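Search the community
Search all topics Go

Two-finger linkage gripper or soft fingers for thin sticks on a cloth-covered table?

Posted 24 Oct 2019 by tablecloth_ops

I'm picking between two grippers for a small arm and I'd like to hear from people who have run both. The job is picking up short, thin items that lie flat: chalk, little wooden sticks, that kind of thing. The table has a green cloth over it, and the cloth has to stay because the camera people want the same background in every run.

The first gripper is a Fultbridge linkage type with two hard fingers. The second is a Plalico with soft silicone fingers. Both bolt to the same wrist plate, and I have the wrist camera mounted already, so I can swap them in a few minutes.

I ran 60 picks with each one. The Fultbridge got 50 and the Plalico got 36. Those numbers look clear enough, but the hard fingers drag on the cloth when I set the height too low. When I set it higher, they close over the top of the stick and miss it. The soft fingers never drag, they just roll the stick away.
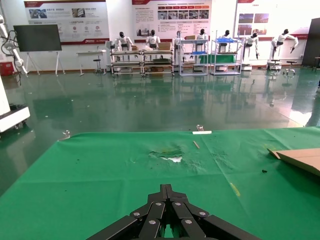
Page last changed: 24 Oct 2019

You get the view from the wrist camera with the linkage gripper on. The fingers come in from the bottom of the picture, and the white stick and the wooden one are on the cloth ahead of them. There is a torn patch near the middle of the cloth, and the cloth is wrinkled in places, so one height setting doesn't work for the whole table. The clips only hold it at the far edge.

What I want to know:

Is there a setting or a fingertip that lets the hard gripper work close to the cloth without catching it? Or should I stay with the soft one and change how it comes in?

The controller is a Tridora and it reports motor current, but I have not used that for anything yet.

binpicker_dan_no

Keep the hard gripper. Fifty against 36 is a big gap, and most of what you lose with it sounds like a height problem, which you can fix in software.

Use the motor current you already have. Come down slowly over the last 3 mm and watch the current on the joint that carries most of the vertical move. When it rises past what you see in free air, stop, back up a little, then close. It isn't as good as a force sensor, but it handles wrinkles much better than a fixed height. Do the free-air baseline at the same speed and in the same pose you will use for the pick. If you take it somewhere else on the table you will get false stops.

Also check what the fingertips do while they close. On a lot of linkage grippers the tips swing through an arc, so they are lower halfway through the stroke than they are when open. If yours do that, a height that is safe with the fingers open will still scrape as they come together. You can either raise the arm during the close or start with the fingers partly closed. I start partly closed. For a thin stick you don't need the full opening anyway, and the tips have less distance to travel over the cloth.

For the fingertips, round the lower front edge with a fine file and put a thin rubber pad on the inside face only. Leave the bottom bare. Rubber on the bottom grabs cloth.

Line the fingers up across the stick. With a stick lying at an angle, a few degrees of error will spin it on the first touch, and then it comes up crooked or slips out.

wristcam_w

I had the Plalico for a while. It was good on eggs and bad on pencils. I would not use it here.

Put a new cloth on and clip all four sides. I would do that before changing any code.

llewellyn_bench

I mostly agree with the first reply, but the test needs to be redone before you trust the numbers. Were the items in the same spots for both grippers? If the Plalico happened to get more picks near the wrinkles, some of that gap comes from the cloth. Mark the start positions on a paper sheet, lay the sheet down to place the sticks, then slide it out. Run both grippers from the same marks.

Log the chalk and the wood separately too. On our bench chalk leaves dust on soft fingers and the grip gets worse as the session goes on. We use the Llewellyn test sheet, which has a column for cleaning, and we wipe the fingers at fixed points in the run. Without that the last picks can't be compared with the first ones.

I have not tried the current trick on a Tridora. On our older controller the reading was too noisy at low speed and we had to average it.

Comments

tablecloth_ops: Thanks. The tips do swing lower partway through the close. I measured it and never thought to check before. Starting partly closed tonight.

binpicker_dan_no: Good. Send the new count when you have it, with the same number of picks.

greaseandgears: Does the averaging slow the stop down? I would worry about pushing into the table.

llewellyn_bench: A little. We dropped the approach speed to make up for it.

tablecloth_ops: First try with the fingers partly closed is much less scraping. I still need to redo the Plalico runs from marked positions, probably in November.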